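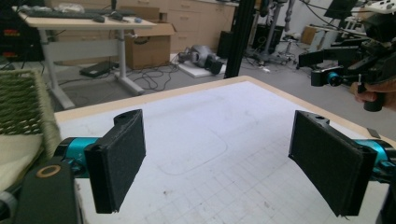 扬尼克·德雷斯勒(Jannik Dreßler)
城市文化与休闲研究专业学生,本项目执笔人

小城同志夜生活场所的衣帽间、入场与散场管理
——以Widcombe街区为对象的学生项目报告
提交日期:2004年7月25日

摘要

本报告以Ganow市Widcombe街区的同志酒吧与舞厅为对象,考察入场、寄存和散场环节的管理方式。研究采用实地观察、问卷与经营者访谈相结合的方法。结果显示,顾客对场所的评价与音乐类型的关联弱于预期,与门口接待态度、寄存等候情况以及散场后的交通条件关联较为明显。报告最后就场所经营者与街区管理部门可采取的措施提出建议,并说明本研究的局限。

一、选题背景

Ganow市规模有限,同志夜生活场所长期集中于Widcombe街区。该街区原为仓储与印刷业用地,房屋进深大、层高较高,租金低于市中心,适合改作舞厅。早期的经营者多自行改造旧仓库,门面不设招牌,顾客依靠熟人介绍前来。近年来,各场所陆续在街面悬挂标识,并在本地免费刊物上登载节目预告,顾客来源随之扩大,外地游客与陪同朋友前来的异性恋顾客均有所增加。

顾客构成的变化使原有的管理方式受到考验。以往门口人员认识大部分来客,入场几乎不需要询问;如今门口须判断陌生来客是否适宜入场,常客与新客对同一做法的感受有时截然相反。部分常客认为场所失去了原有的私密性,部分新客则认为门口态度冷淡。本项目最初由课程讨论中的一次争论引出,争论的焦点正是门口人员是否有权询问来客“是否知道这是什么地方”。

既有的学生报告多关注夜生活场所的音乐、装修与消费水平,较少涉及顾客进门前与出门后的经历。课程指导教师建议以此为切入点,并将范围限定在可步行覆盖的一个街区之内。

二、研究问题

本项目拟回答下列问题:
其一,各场所如何处理陌生来客的入场,相关规则是否公开。
其二,寄存服务的组织方式对顾客停留意愿有何影响。
其三,散场时段街区的通行、噪声与安全状况如何,责任由谁承担。

三、研究对象与方法

本项目选取Widcombe街区内的4处场所。其中Truledon为规模最大的舞厅,设有主厅与侧厅,周末节目以电子舞曲为主;Eichhorn为街角酒吧,营业时间早,顾客年龄偏长,兼作各类小型聚会的集合地点。其余场所的经营者希望匿名,报告中分别称为甲店与乙店。甲店为卡拉OK酒吧,乙店为每月举办固定舞会的租用场地。

观察工作自4月开始,共进行12次,均在征得经营者同意后开展。观察者在门口、衣帽间和店外人行道停留,记录排队、询问与离场情况,不记录任何顾客的姓名与外貌特征。

问卷共印制700份,放置于各场所吧台,由顾客自愿填写并投入封闭的回收箱,最终回收超过600份。回收情况好于预期,原因可能在于Truledon同意以寄存免费作为填写问卷的答谢。这一安排也可能影响了寄存部分的作答,后文将再次提及。

访谈对象为各场所经营者及门口、衣帽间工作人员。访谈不录音,由执笔人当场笔记,整理后交受访者核对。一位受访者在核对时要求删去有关邻里纠纷的段落,本报告予以尊重。

四、主要发现

(一)入场

各场所均有入场规则,公开程度差别明显。Truledon在门外张贴了规则,内容涉及年龄、饮酒状态、摄影限制以及对骚扰行为的处理。Eichhorn没有书面规则,由吧台人员视情况处理。经营者表示,酒吧面积小,任何不当举动都能立即看到,书面规则反而使老顾客感到生疏。

问卷中的开放式问题显示,顾客对被询问本身并无普遍反感,不满主要集中于询问的语气和场合。有顾客写道,在排队的众人面前被问及“是不是走错了”,令其十分难堪,而当时正是其首次独自前往此类场所。另有女性顾客反映,与男性朋友同行时曾被假定为陪同者,单独前来时又被要求说明来意。乙店在这一方面的做法较为可取:门口人员对每位来客使用同样的问候语,并以一句话说明当晚活动的性质,由来客自行决定是否入内。

关于团体来客,各场所意见不一。告别单身聚会是受访者最常提到的例子。甲店欢迎此类团体,认为其消费可观且气氛热烈;Truledon要求提前登记;Eichhorn则一般婉拒。常客对此类团体的意见较多,主要涉及喧哗以及将其他顾客当作观赏对象。

(二)寄存

寄存环节在选题时仅被视为次要内容,实际观察后发现其影响较大。Truledon的衣帽间位于入口与主厅之间的狭窄通道内,存取共用一个窗口。散场前后,取衣者与仍在入场者相向拥挤,通道常常停滞。工作人员介绍,号牌遗失是造成延误的主要原因,每遇遗失便须等待其他顾客取毕后再行核对。

问卷中有相当多的顾客表示,曾为避免排队而提前离开。也有顾客在寒冷季节不穿外套出门,以省去寄存。考虑到寄存免费的答谢安排,填写问卷者中使用寄存服务的人可能偏多,上述结果宜谨慎看待。

甲店采用无人看管的挂衣架,费用虽省,遗失与错拿的投诉却时有发生。Eichhorn则由吧台代为保管随身包,仅限熟客。乙店所租场地没有固定衣帽间,每次活动临时搭设桌架,由主办方安排人员轮值。轮值人员同时负责发放活动传单与安全性行为宣传材料,顾客等候时往往会取阅,主办方认为这一位置比场内任何角落都更适合摆放此类材料。

(三)散场

Widcombe街区的末班公交早于各舞厅的打烊时间。散场后的顾客或步行前往市中心,或在街口等候出租车。街口没有正式的候车点,顾客分散站立于路缘,出租车随处停靠,争抢与口角偶有发生。步行路线须经过一段铁路桥下通道,照明不足。多名受访者表示会尽量结伴通过,也有人宁可绕行。

噪声方面,附近居民的不满主要针对店外的谈话声和车门声,对场内音乐的意见较少。Truledon在打烊前逐步调低音量并提高照明亮度,使顾客分批离场;工作人员在门口发放糖果,据称可以减少喧哗。观察期间,采用上述做法的夜晚,门外聚集的时间有所缩短,但由于天气与节目各不相同,本项目无法断定二者之间存在因果关系。

在责任归属上,经营者普遍认为店门以外属公共区域,应由市政部门负责;街区管理部门则认为人群由场所引来,场所应承担相应的疏导义务。双方均承认尚无固定的沟通渠道,出现问题时多以电话投诉和书面警告的形式处理。

五、讨论

综合观察与问卷结果,入场、寄存与散场构成顾客一晚经历的首尾部分,对首次到访者的影响尤为突出。常客熟悉各店习惯,能够自行避开拥挤时段;新客缺乏此类经验,容易将偶然的不便理解为场所的态度。就同志场所而言,这一点更值得重视。部分来客在进门之前已有较长时间的犹豫,门口的一次生硬询问足以使其不再前来。

同时,常客对私密性的要求亦有其合理依据。在规模有限的城市中,被同事或亲属认出仍可能带来实际后果。Truledon限制场内摄影的规定在问卷中获得普遍支持,反对意见极少。因此,开放与私密之间的关系应当通过明确的规则处理,交由门口人员个人判断则风险较大,对工作人员本身亦不公平。

六、建议

对场所经营者:
建议在门外以简明文字公布入场规则,并对门口人员进行统一的接待用语培训。
建议将寄存的存、取窗口分开;空间不允许时,可在散场前增派人员,并对遗失号牌者另设等候处。
建议在店内显眼位置张贴末班公交时间与出租车电话。

对街区管理部门:
建议在Widcombe街口设置周末夜间出租车候车点,并改善铁路桥下通道的照明。
建议与各场所定期会面,会面内容以书面形式留存,供居民查阅。

七、研究局限

本项目观察期较短,未覆盖冬季,而寄存问题在冬季可能更为严重。问卷仅在场内发放,未能反映因种种原因不再前往或从未前往者的意见。居民方面的看法主要来自街区管理部门的转述,未作直接调查。执笔人本人亦为其中一处场所的顾客,虽在观察时力求客观,仍有必要在此说明。

八、致谢

感谢各场所经营者允许本项目在营业时间内开展观察,感谢Truledon衣帽间全体工作人员在繁忙时段的耐心解答,感谢所有填写问卷的顾客。问卷原件由课程办公室保存,待成绩评定后销毁。

附录目录
附录甲 问卷样张
附录乙 观察记录表格式
附录丙 经营者访谈提纲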